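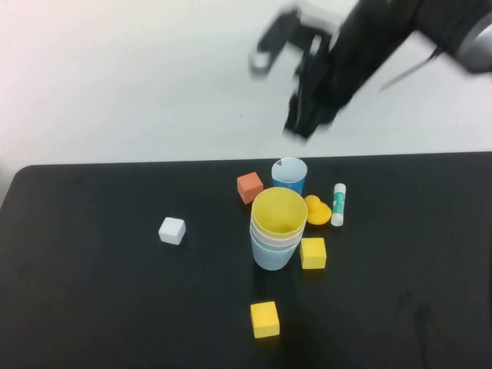 Matte black top with a few faint smudges and scuffs.

Cleaning dark matte furniture

Dark furniture shows every finger. In my kitchen in Pillholm I clean it in this way.

Mix 300 ml of warm water with 2 drops of dish soap. Wet a soft cloth, squeeze it well and wipe in long lines, always in the same direction. Then wipe again with clean water and dry at once - water spots are worse than fingers.

Please do not use furniture polish. It leaves shiny islands on a matte surface, and they are difficult to remove.

For grease, let the soapy cloth lie on the spot for one minute.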